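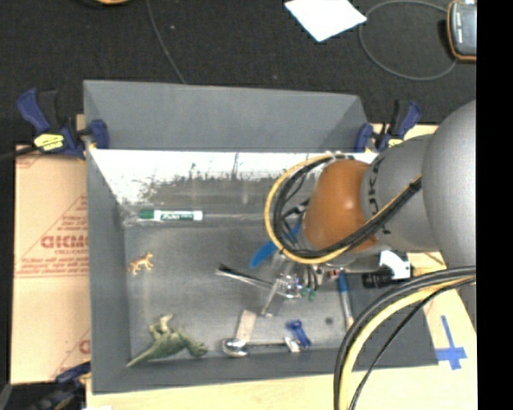 The gray bin on Friday. Dinosaur down, tiger still standing.

Friday, after lunch

Well, I said June would be the month I finally dealt with the small stuff, and I've started, sort of! Started meaning I have looked at it for a long time and then had a sandwich.

I have a soft spot for the little orange cat over by the left wall. I say tiger, Domenica says it could be any old striped thing, but look at it, it's tiny and it's on its feet, and nearly everything else in there is lying around. The green dinosaur is on its side in the corner with its legs in the air and that long pointy tail, like me after the stairs this morning. I've wanted a dinosaur like that since I was six (my brother got one, I got a puzzle of a harbor) and I'm not above slipping one in my coat pocket at the age I am now. I won't. Probably.

Then there's the dry-erase marker with the green cap. I have a whole theory about green markers, which is that they outlive all the others since people only reach for green when they've used up black, blue and red. Natanael wrote our entire grocery list in green last week and I couldn't read a word of it from the doorway, so we ended up with two jars of mustard and no onions. Must get onions. Also stamps.

The blue paddle-shaped one I can't place at all. Rounded at the end, and the rest of it goes up under the cables. I asked Domenica and she said "spoon?" and then "no," and went back to her phone. It's going to bother me all weekend.

Anyway, home. I did the hall drawer tonight while the pasta water was taking forever. Found: batteries (who knows), the spare key to the bike lock, a button I'm sure is from my good coat, and a Trusovix voucher for 50 off that I was so happy about until I saw you have to spend 472 to use it. Four hundred and seventy-two! On what? I don't even want 472 worth of anything. I put it back in the drawer, so that's the drawer for you.

I'm keeping one shoebox for tiny animals and one for pens, and the rest can go in the bag for Prurow. Domenica wants the pens tested first, every last one, scribbled on the back of an envelope, and she's right, but ugh. Natanael offered to do it if I'd call Ó Dubhghaill's about the shelf, which they've quoted at 235 and he thinks is robbery. I think it's a shelf and I'd like somewhere to put my shoeboxes. Will call Monday, or whenever I feel brave.

My back hurts and it's nearly eleven. I left the hall light on and I can hear Natanael clicking pens in the kitchen, so I guess he's started without me.

Onions, stamps, button.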